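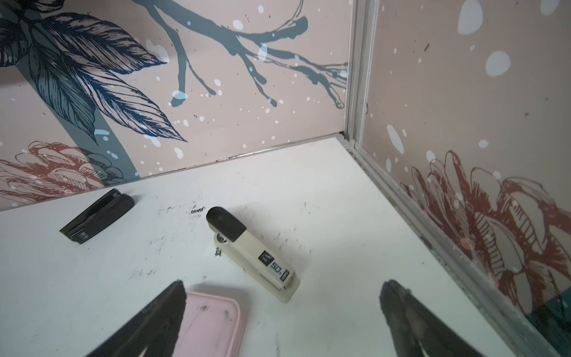 손목 카메라로 본 작업대. 두 손가락 사이 뒤쪽에 크림색 스테이플러가 놓여 있다.

티르닉(Tirnik)은 로봇 팔의 손목 카메라 영상을 받아 파지 동작을 계획하고 실행하는 공개 소프트웨어 묶음이다. 놀트데일(Noltdale)의 연구 모임 클루네넬(Clunenell)이 개발하며, 초기 설계는 라니아 마하스네(Rania Mahasneh)가 맡았다. 스테이플러, 필통, 상자 뚜껑처럼 책상 위에 흔한 문구류를 주된 대상으로 삼는다. 평범해 보이는 물건들이지만 파지 계획의 관점에서는 무척 흥미로운 상대다. 스테이플러 하나만 해도 눕히느냐 세우느냐에 따라 잡을 수 있는 면이 완전히 달라진다!

개요

티르닉은 인식, 계획, 제어의 3개 모듈로 이루어진다. 각 모듈은 별도의 프로세스로 돌아가고 시각이 찍힌 메시지를 주고받는다. 모듈 하나를 통째로 바꿔 끼워도 나머지가 그대로 동작하기 때문에, 새 분할 모델을 시험하려는 사람이 제어 코드를 들여다볼 필요가 없다. 설정은 모두 텍스트 파일로 관리하며, 실행할 때마다 사용된 설정의 사본이 기록과 함께 저장된다.

인식

인식 모듈은 손목 카메라의 영상에서 물체의 윤곽을 나누고 자세를 추정한다. 손목 카메라는 팔과 함께 움직이므로 물체에 가까이 다가가 세부를 볼 수 있다는 큰 장점이 있다. 그 대신 그리퍼의 손가락이 늘 시야에 걸린다. 티르닉은 그리퍼의 형상 모델과 현재 벌어진 폭을 이용해 손가락이 차지하는 영역을 매 프레임 계산하고, 그 영역을 가림막으로 처리한다. 손가락 뒤에 일부가 숨은 물체는 이전 프레임의 관측을 이어받아 윤곽을 보완한다.

배경도 중요한 변수다. 흰 상판은 물체와 잘 구별되는 편이지만 얼룩과 긁힌 자국이 많으면 작은 물체로 잘못 잡히곤 한다. 꽃과 잎이 크게 인쇄된 벽판은 한층 까다롭다. 윤곽선이 또렷한 그림은 분할 모델에 실제 물체의 경계처럼 보이기 때문이다. 티르닉은 먼저 상판 평면을 추정한 뒤 그 위로 솟은 후보만 남기는 방식을 쓴다. 단순한 규칙인데도 효과가 대단히 좋아서, 개발진은 무늬가 화려한 배경을 시험 환경으로 즐겨 쓴다.

계획

계획 모듈의 이름은 마타르(Matar)이다. 물체마다 파지 후보를 최대 2,000개까지 뽑고, 손가락이 닿을 면의 기울기와 주변 물체까지의 여유 공간을 따져 점수를 매긴다. 점수가 높은 29개 후보만 충돌 검사로 넘어간다.
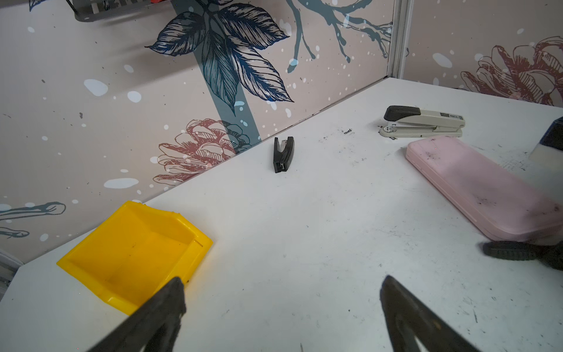 물체가 서로 가까이 있을 때 마타르의 진가가 드러난다. 세워진 작은 스테이플러는 위에서 잡기에 좋아 보이지만 바닥에 닿는 면적이 좁아 손가락이 스치기만 해도 넘어질 수 있다. 그래서 마타르는 접근 경로 전체를 훑어 손가락이 지나가는 부피를 계산하고, 불안정한 물체 근처를 지나는 경로에는 벌점을 준다. 쟁반처럼 속이 열린 물체는 다르게 다룬다. 한쪽 손가락을 안에, 다른 쪽을 밖에 두고 테두리를 집는 후보를 따로 생성하며, 길쭉한 필통에는 긴 축과 직각을 이루는 후보를 우선한다. 벽 모서리에 가까운 물체라면 손목을 어느 쪽으로 돌릴지도 함께 결정한다.

제어

제어 모듈은 선택된 경로를 관절 명령으로 바꾼다. 접근 구간에서는 인식 결과가 갱신될 때마다 목표 자세를 조금씩 고치고, 손가락이 물체에 닿을 무렵부터는 그리퍼의 전류 값에 의존한다. 닫힘 폭이 예상과 크게 다르면 동작을 멈추고 2단계 복구 절차에 들어간다. 손가락을 벌려 물러난 다음, 새 영상으로 계획을 다시 세우는 순서다.

기록과 재생 도구

사용자들 사이에서 특히 사랑받는 부분은 재생 도구다. 저장된 영상과 관절 값, 파지 후보를 같은 시간축에 올려 한 프레임씩 넘겨 볼 수 있고, 당시의 영상에 수정한 인식 모듈을 다시 적용해 결과를 나란히 비교할 수도 있다. 실제 팔이 없어도 개선 작업에 참여할 수 있어 외부 기여의 상당수가 이 도구를 거쳐 나온다.

한계

투명하거나 반사가 심한 물체에서는 자세 추정이 흔들린다. 스테이플러의 금속 부분처럼 작은 반사면은 대체로 무시해도 되지만, 표면 전체가 번쩍이는 물체는 아직 정식 지원 대상이 아니다. 뚜껑이 여닫히는 물체를 하나의 강체로 취급하는 점도 개선 과제로 올라 있으며, 관절이 있는 물체를 위한 표현 방식이 별도 가지에서 개발되고 있다.

최종 수정 2024년 7월 4일 | 문의: 클루네넬 문서 편집부 | © Clunenell | 맨 위로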